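Wednesday, late

Got in at half past eight and found the planner hung again. It had been up all night on the replay set and stopped somewhere after the second batch. The log was full of the same warning about the transform being too old. I restarted it, got coffee, and it hung again before I sat down.

The cause was dull. The perception node stamps its output when it finishes and the planner expects the time the picture was taken. With the old detector the gap was small enough to get away with. The new one is slower, so the planner was asking for a head pose that didn't match the detections. I changed the stamp to capture time and raised the buffer to 2 seconds. Replay ran clean after that. I should have looked there on Monday.

Graziella Grasso came over before lunch to talk about the merge of Plornine into the main branch. She wants it in before the end of November. I said the shelf model is fine but the grasp ranking still isn't. It prefers whatever is nearest the rail, even when the fingers would have to come in past a neighbor. She asked for numbers, which is fair. I told her she would have them by tomorrow.

Spent the afternoon on the drinks shelves. Soda bottles are a good test for the segmentation: same shape, same cap color, labels half turned away. Fustico merges two of the green ones into one object when they stand close together. Dark bottles it handles better than I expected. It also has trouble with anything see-through, and the price rails don't help. 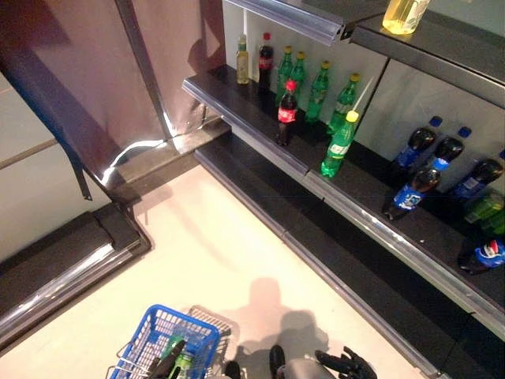 Does the planner need to know what brand a bottle is before it can pick one up? For the grasp it only needs the outline, the height and how much room there is on each side, and the brand matters only when an order asks for a certain item.

I wrote that down because we keep mixing the two up in the code. The class label gets passed all the way down to the grasp scorer, and somebody long ago added a small bonus for certain classes. It is still in there. I took it out on my branch and ran the 50 saved shelf views. The ranking changed in 4 of them. Three looked better to me and one looked the same. I'll keep it out unless Graziella objects.

Shadows are the other thing. The robot's own shadow on a pale floor shows up in the obstacle map as a low lump, and then the base planner leaves extra space for it. Ikeda has a filter for this in the mapping package, but it is off by default and the threshold is in the wrong units. I set it to 1000 to see if it did anything at all. It did: it removed the floor. Put it back and left a note in the config.

Still to do: the grasp numbers, the unit test for the stamp fix, and an answer to Orner about the wrist driver. They want to know which version we are on and I have to look it up.

Left at seven. Replay is running again on the full set.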